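A Kitchen Floor, Start to Finish: Talking Tile With Jozefína Halás

Jozefína Halás has been laying tile in Drorport for 13 years, most of it in kitchens. She works mainly on older houses in the Birkett neighborhood, where the floors have settled and very few rooms have a square corner. Her shop, Stadetti Tile, takes up the ground floor of a former dry cleaner's, and the counter by the door is covered with sample boards that customers are welcome to borrow overnight.

We met there on a slow morning between jobs. She had a bathroom to finish in the afternoon and a kitchen starting later in the week, and she kept her phone face up on the table in case the supplier called.

Her first piece of advice was to stop looking at tile for a while.

"People come in with a picture of the tile they want," she said. "I ask what's under the floor now and they don't know. That's fine, it isn't their job to know. But we have to find out before I can give them a price that means anything."

In Birkett, what's under the floor is usually more floor. She has pulled up sheet vinyl laid over older vinyl laid over boards, and in one kitchen there were 4 layers before she reached anything she could build on. If a house is old enough that the lower layers could contain asbestos, she has a sample tested before she touches them, and she won't start until the result is back. Some customers find that frustrating.

"They've already taken time off work. I understand it. I still wait."

Once the old material is out, she checks how flat the surface is with a long straightedge, moving it around the room and marking the dips with a pencil. Flat and level are separate questions, she said. A kitchen floor can slope a little toward the back door and tile perfectly well, as long as the slope is even. A hump in the middle of the room is a bigger problem, and she will grind it or build up the area on either side.

Then comes the layout, done dry, with no mortar. She snaps two chalk lines through the room and sets loose tile along them to see what happens at the walls. If she is left with a thin sliver on one side she shifts everything over and looks again.

"I can spend half a day on that and the customer comes home and thinks I did nothing. There's tile sitting on the floor and it isn't stuck to anything. But that half day is the floor. After that I'm just following the lines."

We turned to color, the part of the job her customers worry about most. Halás has opinions but tries to keep them to herself until asked. When asked, she tends to steer people toward something light and warm.

"Pure white shows every crumb. Very dark shows every crumb too, and dust, and water spots. A cream or a light sand color is easier to live with. You can put a bright rug on it, change the rug in five years, and the floor still works."

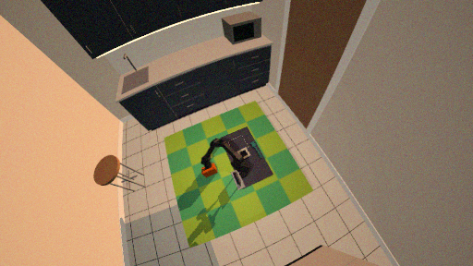
By Tavion Fitzsimmons
Home & Repair
Jun 8, 2024

Grout is where she becomes firm. She thinks most people choose it too quickly, from a small plastic stick, under store lighting. Her own practice is to grout a few tiles on a board in two or three shades and leave the board in the customer's kitchen. Gray is the most common request, and she likes a thin gray line with a pale tile. It hides ordinary dirt well and doesn't turn the floor into a grid the way black can.

"White grout in a kitchen, I'll do it if you insist," she said. "I'll also write down that you insisted."

She does write it down. Her estimates run to two pages and include a section at the end for choices the customer made against her recommendation. She started doing this after a disagreement early in her career over a polished tile by a back entrance, which the owner later said was slippery. There was no record of what either of them had said about it.

"I don't think she was lying. I think she forgot. I might have forgotten too."

On cost, she was willing to talk about one recent job in some detail, with the owner's permission. It was a small galley kitchen, and the tile, mortar, grout and backer board came to $1548. Labor was separate. The owner had expected the tile to be nearly all of that figure and was surprised at how much went to the materials underneath.

She buys her mortar and backer board from Grurner, a supply yard on the other side of Drorport, mostly for the reason that they will take back unopened bags. She orders extra tile on every job and leaves a box with the owner. Patterns get discontinued, and two batches of the same tile may not match.

"Put it in the basement, write the room on the box. If a tile cracks, whoever fixes it will be very happy with you."

Cracks do happen. She gets about 30 calls a year from people with a broken or loose tile, and most of those floors were put in by someone else. A single cracked tile is often just a dropped pan. A crack that runs through several tiles in a line usually means that something below has moved, and replacing the tiles won't help for long. She tells callers to tap the tiles nearby with a knuckle or the handle of a screwdriver and listen for a hollow sound, then call her back.

I asked whether a careful homeowner could do the work without her. She thought about it for a moment.

"A small floor, yes. A laundry room, an entry. Take your time with the layout and mix less mortar than you think you need. A kitchen is harder – you have the cabinets and the dishwasher, and you have to eat somewhere while it's happening."

The dishwasher comes up often. If new tile is built up in front of it and the floor beneath it is left low, the machine can be trapped under the counter when it needs replacing. She tiles all the way under the dishwasher whenever she can, and she measures the height of the opening before she orders anything.

For cleaning, she recommends warm water and a small amount of a neutral cleaner. She doesn't like vinegar on grout and asks customers to skip it. Chairs should have felt pads, and the pads should be replaced when they get gritty.

She is booked through July and is taking names for after that. The supplier called as I was packing up, and she went out to the van to check a part number.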